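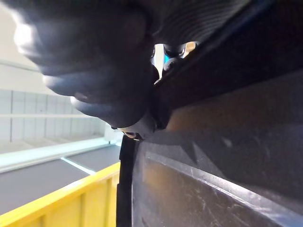
In February my colleague Corina Fuchs wrote to me that Surkgate was opening its repair and sorting rooms to visitors, and asked if I would like to come. I live 82 kilometers away, and I said yes before I looked at the train times. We went together with a group of other people from small secondhand shops.

The house is an old office building in Sorkmont. From outside it is not beautiful. Inside it is warm and there is carpet in many rooms, which surprised me, as I expected a concrete floor everywhere. Our guide was Zhenhua Wei. He started there with one shelf of old radios, and now the place takes in 1,000 pieces in a good month. He speaks quietly, so one has to stand near.

We began with black plastic, and I must say I did not know that one can talk for so long about it. Mr. Wei told us that housings and covers in glossy black are the most difficult to sell again. Every fine scratch is seen when the light comes from the side. On a matte part you can clean and be finished. On a glossy part you clean, and then you see more scratches than before. In his opinion a shop should write "scuffed" on the label and lower the price a little, and not spend one hour with polish. Grooves and ribs are another matter, there he uses a soft dry brush and goes always along the groove, never across.

I asked about polish all the same. He uses one from Claretti, but only on parts that are not transparent.

After that we heard about color. At Surkgate they like a yellow surface for small dark things.

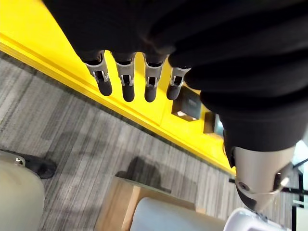 On a gray or black table a small black part is lost very quickly, and at home I have this problem every week. A raised edge is also useful, so that a part which rolls does not go down on the carpet. On a striped carpet you can look a long time for a screw.

Coffee was in room 302, on the third floor, and the elevator is slow. The cake was good. Corina talked there with a man from Eberhard about prices for spare covers, and I wrote down his address.

The visit costs nothing, but you have to register by e-mail. They take 26 persons at most. Bring a pullover for the cellar, where the shelves are.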